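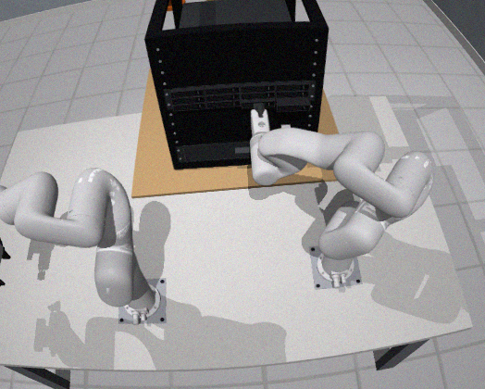

Winport Obituary Index: Progress Report to the Stojanovska Fund
Submitted 2024-07-24

Work completed

The grant pays for a searchable index of death notices and obituaries printed in the old Ostemow and Winport newspapers. Since the April report we have entered 418 notices. Most come from the Winport paper. The Ostemow film is harder to read, and progress on it has been slower than we planned.

Each entry gives the name of the deceased, the age if printed, the date of death, the date of the notice, the place of burial, and the names of surviving relatives as they appeared in the paper. Military service and church membership are entered when the notice mentions them. We do not correct the printed text. Where a family later ran a second notice with a different spelling or date, both are kept and linked.

Married women continue to be the main difficulty. Many were printed only under a husband's name, and the given name has to be found in the burial register or in a notice for another member of the family. When it can't be found, the entry stays under the printed form with a note.

The index is kept in Flurnine. Searching by surname and by cemetery now works for the public. Searching by the names of survivors works for staff only – the results still bring up too many duplicates to release.

Requests from families

Families have asked us for copies of notices, usually for a headstone order or a family history. We answer by mail or email and don't charge. A reply can take up to four weeks when the page has to be found on film.

We also changed the request form this spring. It used to ask for an exact date of death, and people who didn't have one often left the whole form blank. It now accepts a year or a range of years.
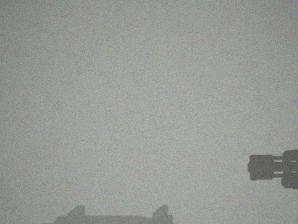
One family in Ostemow wrote that the notice we sent them gave a brother's name they had never heard, and asked that he be listed under his own entry as well. We have agreed to do this for any relative whose own death falls within the years covered, and the old entries will be checked for the same thing.

Problems and changes

Two reels from the Ostemow paper are too faded to use. The library in Winport holds bound copies for part of the same period, and we have asked to work from those in the reading room. The pages can't be removed, so entry will be done on site.

We also found that funeral home notices and newsroom obituaries for the same person were being entered as separate deaths. Two staff days went into merging them. The entry guide has been rewritten to cover this.

Budget

Spending is within the approved amounts. Film copying came in under budget, and we request permission to move the balance to proofreading. No other change is requested.

Next period

– Finish the remaining Winport notices
– Begin entry from the bound Ostemow volumes
– Release the survivor search once duplicates are cleared
– Send the revised entry guide to the Fund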